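Ticket: Planner drops attached object after scene reload, grasp order wrong in block-to-tray task
Component: motion planning / scene sync
Opened by: Ha-neul Yook
Assigned to: Baiba Krūmiņa
Status: In progress

Summary
After a scene reload the planner's world model and the simulator disagree on the pose of the middle block. Grasp candidates for that block are rejected as in collision. Reproduced in the kitchen scene with the Tindier planner and the Visetum bridge. Does not reproduce with a single block. 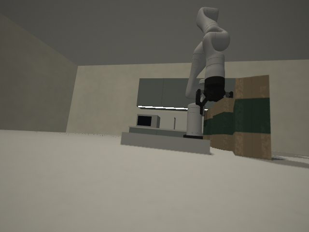

The planner is given one goal per block and picks its own order. With default settings it takes the middle block first, which leaves the least finger clearance on the far side. Collision padding is 7 mm on all objects. With the gripper pointing straight down over the stack, as in the side view, the approach segment validates. The failure comes later, when the finger links are tested against the neighboring block.

Steps to reproduce
Load the scene, three blocks and tray.
Run the task once, then call reload without restarting the bridge.
Run the task again with the same seed.

Expected: same plan as the first run.
Actual: "no valid grasp" on block 2 in 92 of 200 runs.

Update, Baiba Krūmiņa
Checked the object poses in the simulator against the planner's copy. The simulator side is correct. The planner's copy of block 2 keeps the yaw from the previous run, so its padded box overlaps block 1.
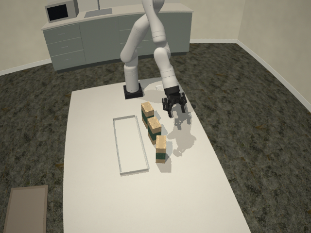
Simulator view: gripper open, three blocks upright, tray empty.

The stale yaw comes from the attach/detach handler. On reload it clears the attached list but does not clear the cached transform. The next pose message is then merged with the cache instead of replacing it. Fatos Stojanovska saw the same merge in the Hegedűs cell in November and worked around it by restarting the bridge.

Tried:
Padding down to zero. Failures drop but do not go away.
Planning timeout raised to 60 s. No change.
Forced order, block 3 first. Passes, but only hides the problem.
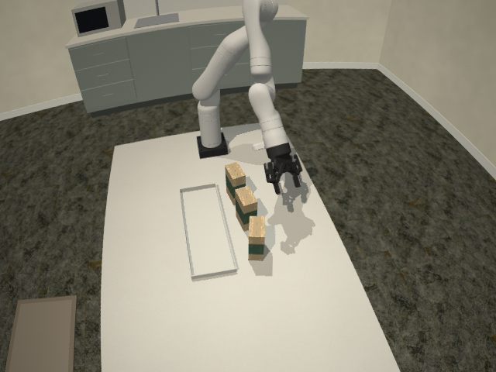
Forced order is acceptable as a stopgap for the nightly job. It should not be merged to main – Perla Hinojosa's regression set depends on the planner choosing the order.

Update, Ha-neul Yook
Patched the handler to drop the cached transform on reload. Pose mismatch on block 2 is gone in the log. Second issue found while testing: the wrist camera estimate is noisy when a shadow edge crosses the top face of a block. The segmentation splits the face in two and the fitted center shifts toward the lit part. 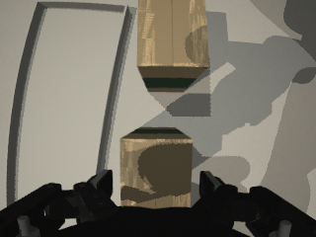
That one is separate from the cache bug and will get its own ticket. For now the task can run on ground-truth poses (set pose_source to sim). Eun-ji Woo has a version of the segmenter that merges regions by depth before fitting, not yet reviewed.

Remaining
Baiba: review the handler patch, rerun the full set with the original seeds.
Ha-neul: open the segmentation ticket and attach the wrist camera logs.
Fatos: confirm the patch on the Hegedűs cell with the restart workaround removed.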